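Simulated gripper squeezes through thin objects and then flings them. What am I doing wrong?

Posted in Simulation and Control, June 8, 2020

hotska_fern

Hi everyone, I've been reading this board for a long while and finally have something I can't sort out by myself, so please bear with me, this is going to run a bit long.

I'm building a little flower arranging task in Pridum (the plain install, no extra plugins). The arm has to pick up a flower by the stem, carry it across a living room and put it down in a vase. I had it working with chunky stuff first, a mug and a block, and those went so smoothly that I got cocky and moved on to flowers the same evening. Well! With the flower, the fingers close, everything looks lovely for a moment, and then as soon as the wrist starts to turn the stem sinks into the finger pads, comes out the other side and shoots off across the room. Out of 40 tries it got to the vase 5 times.

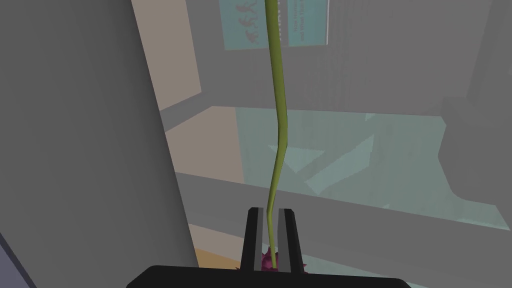

I have closing force set to 30 newtons, which I carried over from the mug. The stem is one rigid mesh with a slight bend to it, and the collision shape is whatever the importer made, I haven't touched that. Time step is the default. I tried raising the friction on the pads and if anything it got worse, the flower just left faster. I also tried making the flower heavier, which helped a tiny bit but then it drooped and swung like a hammer, and I'd rather not have a flower that weighs as much as a mug.

The reason I'm fretting is that the same controller is supposed to go onto a real Nevus arm in September, and if it's going to do something violent I would much prefer to find out now, on my laptop, in my slippers. Is this a simulator thing or a me thing? Thank you so much in advance, and sorry for the essay.

daly_bench

Welcome, and please don't apologize, I wish more people posted their settings! It's a bit of both, I think, and all fixable.

Your force is far too high for something that thin. The two pads are pushing toward each other with hardly any material in between, and once they sink past the middle of the stem the solver no longer knows which way is out. It picks a side and shoves, hard, and that's your flying flower. Extra friction just gives it more to grab on the way. I'd drop the force to a fifth of what you have and creep up from there until the flower stops slipping.

Then turn on the collision view and have a good look at what the importer gave you. With a bent stem you often get one shape wrapped around the whole thing, so the pads may be touching a surface nowhere near the stem you see. Delete it and lay a chain of short capsules along the curve instead. It's a fiddly afternoon, I won't pretend otherwise, but you only do it once per flower. Put a separate simple shape on the head, and check that it clears the gripper when you grasp down at that end. I spent a whole weekend chasing a jitter that was only petals rubbing on the palm.

Last thing, halve the time step while you're testing. It'll run slower, so make yourself some tea. If the trouble goes away completely, you know the contacts were the culprit, and you can ease it back up later.

For the real arm, please put a force limit in the arm's own settings as well as in your code. A real stem will simply get crushed, but fingers (yours) deserve better, and a number carried over from the mug is just the sort of thing that travels along unnoticed.

quietgearbox

just weld the flower to the gripper when the fingers close. works every time

hotska_fern

Thank you both! I did try the weld and yes, it never drops anything, but it also "holds" the flower when the fingers miss it by an inch, so I don't think I can trust it for testing a grasp.

The capsules were the big one. The imported shape was a fat slab that filled in the whole bend, so I'd been gripping thin air next to the stem half the time. With capsules, the smaller time step and the force down at 5, I left it going overnight and it did 127 runs without throwing a single flower. It still lets one slide now and then when the wrist turns quickly, but a slide I can live with and work on. I'll start a new thread about the vase, as the rim is giving me grief of its own.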